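Clemthorpe cell, shirt folding, March, started 9.40

Elspeth Swanson's idea from last month is finally in the code and I am very pleased with it! Short version for anyone picking this up: the old policy predicted where to put the fingers from the overhead view alone. The new one gets the overhead view to choose a rough pinch point, then hands over to the wrist view for the last stretch before closing. Same demos as before (636 of them, the Landley set), same network otherwise.

Orange T-shirt all morning. Basket stays at the back left, please don't shift it, the calibration mask expects it there.

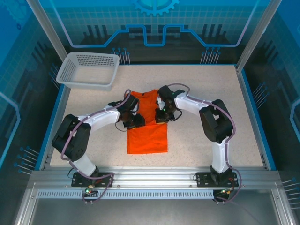 Fixed cell view and wrist view, same session.

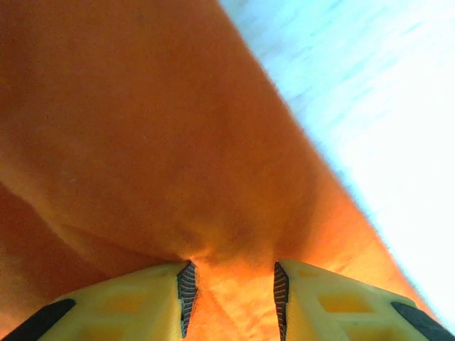 14 trials with the handover on. Only 2 missed the pinch, and both misses were at the collar, where the overhead guess lands too close to the tag. With the handover off, same shirt, same starting heap, it was 5 misses in 14. Small numbers, I know, but the grasps look so much calmer — hardly any of that hunting back and forth we used to get near the shoulders.

Not sorted yet: the switch between views still stutters if both arms reach it together. Hepburn build has a timing fix, will try merging it after lunch.

To do: repeat on the grey shirt, log finger gap at closing, ask Elspeth whether the crease loss is still worth keeping.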